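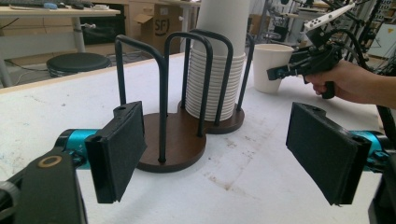
5 min read

Catine two-stack cup holder, wood and metal: review

We get through a lot of paper cups. The back room has a kettle, a water cooler and one small sink, and although most of us have a mug somewhere, visitors don't, and on a busy afternoon there can be a dozen of them. Until March the cups lived in the plastic sleeve they came in, lying on its side next to the kettle. The sleeve splits, the cups roll out, and whoever picks them up off the floor has to decide whether to put them back.

I bought the Catine holder to sort this out. It has been in daily use for long enough now that I can say what is good about it and what isn't.

What it is

The base is dark brown wood in the shape of two overlapping circles, one larger than the other. Black metal rods come up from it and bend over into rounded frames, and the stacks of cups stand inside them. There is no spring, no tube and no lid. You take a cup from the top of the stack and that is the whole of it.

I paid 194 kroner from Millatell, delivered. The same thing was listed under a different name at another shop for a little more, with what looked like the same photographs.

Putting it together

The rods come separate from the base and are fixed from underneath with screws. A small key is supplied. The instruction sheet has one drawing on it and the drawing shows the base from the wrong side, so I had the first rod in back to front before I noticed. Put all the screws in loosely, stand it up, check the rods are upright, then turn it over and tighten them. If you tighten as you go, the last rod won't line up with its holes.

One of my screws had a poor thread and wouldn't bite. There were no spares in the bag. I used one from a drawer, and it has held. Millatell did answer my email and offered to send another, but by then I had stopped needing it.

Filling it

The stack goes in from above. You lower it between the rods until the bottom cup rests on the wood, and it stays there. With ordinary white paper cups of the size you would use for tea the fit in the smaller rear circle is good. They stand straight and the rods keep them from leaning.

A tall stack will go well above the rods, and this is the thing to think about before buying. The rods hold the lower part only. If you put in a full sleeve, the top of it is held by nothing except the cups below. It hasn't fallen over with us, but it does sway if somebody knocks the table. I now put in half a sleeve at a time and keep the rest in the cupboard. Check the height of your shelf too, as you need room above the stack to lift a cup off.

We use the rear circle for cups and mostly leave the front one empty. I had meant to keep a second, wider size there for soup. The cups I had already bought, from a box of 2,000 that we are still working through, turned out to be narrow for the front circle and they slump to one side. It wants something wider. Catine's leaflet gives no cup sizes for either circle, and it should. Measure across the rim of your cups before you order, and ask the seller for the distance between the rods.

Leonidas Tzavaras, who has the desk nearest the kettle, puts lids in the front. They fit after a fashion, but the pile slides about when it gets low.

Taking a cup

With paper cups packed tightly rim over rim you sometimes lift two or three together. The holder does nothing to prevent that. A closed dispenser that lets them out at the bottom is better in this respect, when it works. We had one of those on the wall before, a Duden, and it either jammed or dropped four at once, so I don't miss it.

What helps is to loosen the stack before you load it. Hold it in both hands and give it a slight twist, and the cups come away more easily. It takes a few seconds and I usually forget.

Because you take from the top, people's fingers go near the rim of the next cup down. In an office I don't mind. For a café or a waiting room I would want something enclosed. The open rods also let dust in, so if your cups stand for weeks without being used, keep the top one upside down or throw it away.

Cleaning and wear

Wipe it with a cloth. The wood has marked slightly at the front, where someone stood a full cup of coffee and left the ring — my own fault for not wiping it sooner. I wouldn't leave it standing in water by the sink. The black finish on the rods hasn't chipped. One screw worked loose after the first month and has not moved after tightening.

It isn't heavy. On a smooth white table it will slide if you pull at a cup from the side. I stuck four felt pads underneath, which made it quieter but no less inclined to slide. Rubber ones would have been the better choice.

Compared with the Raptis

I also tried the Raptis holder, which is a single wire basket on a round foot. It costs less and takes up less of the table, and it goes together without any tools. It also leans, and the wire catches the rim of the bottom cups and creases them. If you only want one stack and have very little space, it will do. I prefer the Catine for steadiness and for how it looks on the table.

Would I buy it again

Yes, for this room. It keeps the cups upright and off the floor, and people can see when the stack is getting low. I would like taller rods, printed cup sizes and a spare screw in the bag. If you have a high shelf over your worktop and one size of cup that fits, you should get on well with it. If you want two different sizes side by side, measure first.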